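A day at the Fliltholm pot works

So I finally got myself to Fliltholm! I've been saying I'd go since last July, when my sister came back with a seconds-quality stockpot and would not shut up about it, and on January 24, 2025 I got in the car at an hour I don't normally see and drove the whole way on gas station coffee.

The works is at the bottom of the hill past the old rail yard, and there's a sign, but it's on the wrong side of the road if you come from the north (I went by it twice). Park in the gravel lot by the loading dock. The lot out front belongs to the tile place and they will come out and talk to you.

Tours go out in small groups and ours was led by Niloufar Naseri, who has worked pretty much every station in the building and talks over the presses without seeming to raise her voice. I still don't know how she does it. We got safety glasses and foam earplugs, and I needed both pairs of plugs I was given because I dropped the first ones right away.

You start where the flat steel comes in. It gets cut into circles, and the circles go to the big press, a Karimi, older than I am and painted a hospital green. One stroke and a flat disk is a pan shape. I'd always figured there'd be more to it, some slow rolling or hammering, but no, it goes WHUMP and you feel it in your shoes. That press does 300 ton on a heavy day, according to Niloufar, though mostly they run it gentler so the walls don't thin out at the corner. She passed around a split one so we could see what happens when they get it wrong. The crack ran right along the bend.

After that comes trimming and then the rim, and I could have stayed at the rim all day. A little wheel comes down and curls the edge over while the pan spins, and the curl is what lets you pour without soup running down the outside. My cheap pans at home have a plain cut edge and yes, the soup runs down the outside.

Polishing is loud and dusty and we only got to look through a window. Then handles! They rivet them here, they don't weld, and there was a pretty lively discussion in our group about which is better. Rivets collect gunk on the inside, everybody agreed on that. But a riveted handle can be fixed, and Fliltholm will redo one for you if you mail it in, around 100 a month come back that way. The oldest one they've had in was number 323 in the first ledger, and it's in a glass case by the restrooms with a dent in it the size of a plum.

Lunch was in the canteen, lentil soup and a roll, included in the ticket. I sat with a couple who'd come over from Mistow and were on their third visit (third!). They told me to skip the lids and save my energy for the shop, and I think they were right, the lid line was stopped anyway.

The shop, then. Seconds are on the back wall and the flaws are mostly things you'd need a flashlight to find. I went in for one small saucepan. I came out with a saucepan, a colander and a Prokus scrubbing pad that I've since used on everything I own. 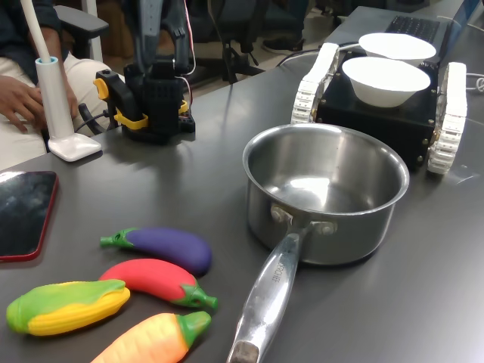
Babak Babaei wrote in after I posted the first half of this to say the rivets come clean with baking soda and an old toothbrush, and that I should quit putting riveted pans in the dishwasher. Fair enough, Babak! I tried it on my oldest skillet and got most of it off, except for one spot under the edge that may just be part of the skillet now.

If you go, book ahead, wear closed shoes, and bring a bag, as theirs are paper and mine gave up halfway across the gravel.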